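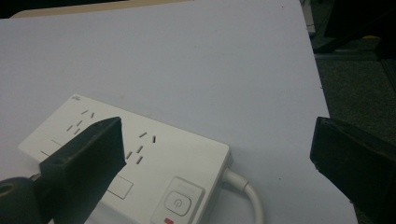
Brukari Building Services Desk

Standby load is the current a device draws while switched off at its own button. In November the Rondovbridge survey metered 50 apartments overnight. The median was 13 watts, and the highest reading 752 — a tank heater with a failed thermostat. Older set-top boxes drew 11 watts each, on or off. A power strip adds little by itself. Meter each outlet separately, and log for a full day.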